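How to Prepare a Shelter Bag for Air Raid Alerts

When the siren goes off at night, you may have only a few minutes to reach shelter. A bag that is already packed saves most of that time. The steps below follow the handout used in our Herrera district first aid classes, with changes made in February after people told us what they had been missing.

1. Choose the bag. A backpack is best, so your hands stay free on the stairs. Each adult should be able to carry their own.

2. Start with documents. Put passports, property papers, insurance and prescriptions in a sealed plastic sleeve. Write three phone numbers on paper, including one relative in another city. Phones run out of power.

3. Add water and food. Pack one large bottle per person and food that needs no cooking. Crackers, dried fruit and canned fish with a pull tab all work. If you have a baby, pack formula for a full day.

4. Add light and power. A headlamp is easier to use than a flashlight. Charge your power bank on the same day each month.

Before anything goes in the bag, put it all on a table or in an open box and check it against your list. Do this with everyone in the household, so that each person knows what is being packed.
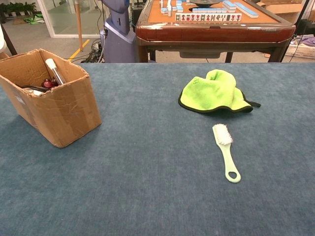
Box and towel on the table.

5. Pack medicine. Include a week of anything you take daily, plus bandages, a tourniquet and pain relief. Check the dates when you change the water.

6. Add warm things. Basements are cold even in summer. Take a hat, socks, a thin blanket and a small towel for each person.

7. Keep the bag by the door, with shoes next to it. Do not store it in a closet behind other things.

8. Practice once. Walk to the shelter in the dark with the bag on. Aleksandra Zalewska, who teaches the class, asks families to be out of the apartment in 3 minutes. If the bag slows you down, take something out.

The next class is on 4th July in the Flitton Street school, room 16. Bring your packed bag.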